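Learning to eat breakfast again

I was never a breakfast person. For years it was a mug of tea standing at the sink and then a sad sort of biscuit on the 514 bus, and by eleven I was ready to eat my own scarf. Then in July we moved out to Dredorby, where the bus doesn't come until twenty to nine, and I found myself with a whole empty bit of morning and nothing to put in it. So I thought, well, I'm nearly 40, perhaps it's time to learn!
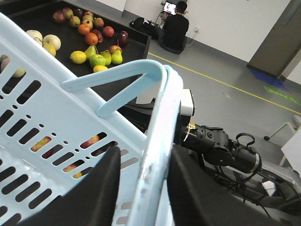
Porridge, mostly

I began with porridge, and I began badly. The first pan could have held a wall up. My neighbour across the landing told me to soak the oats overnight in a bit of milk, with a pinch of salt, and I've done that ever since (she also says never to stir it with a metal spoon, but I do that when she isn't looking). Sunday is the exception. On Sunday I have toast, and I have it in bed.

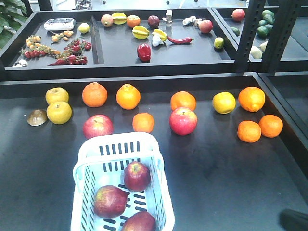 The trouble with porridge is that you get tired of it by the second week, however fond of it you are. I tried jam, and I tried some very dear seeds from Dindlow, and those mainly got stuck in my teeth. What has kept me going is fruit. Red apples like the three in the white basket are lovely grated straight in, skin and all, and a big orange squeezed over the top wakes the whole bowl up. I keep meaning to try pears too, cooked down with a little ginger.

My other half remains on the tea and biscuit plan and seems perfectly happy, so I don't preach. Well, I preach a bit.

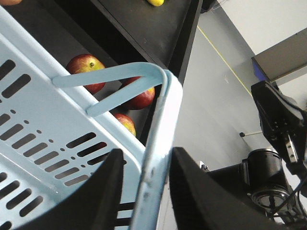 I did wonder whether it would last once the mornings got dark, and there have been wobbles. Last week I slept in, missed the oats altogether and was back on the bus with a biscuit, feeling quite nostalgic about it. But the pan is soaking again tonight, and I've got half a jar of honey to finish.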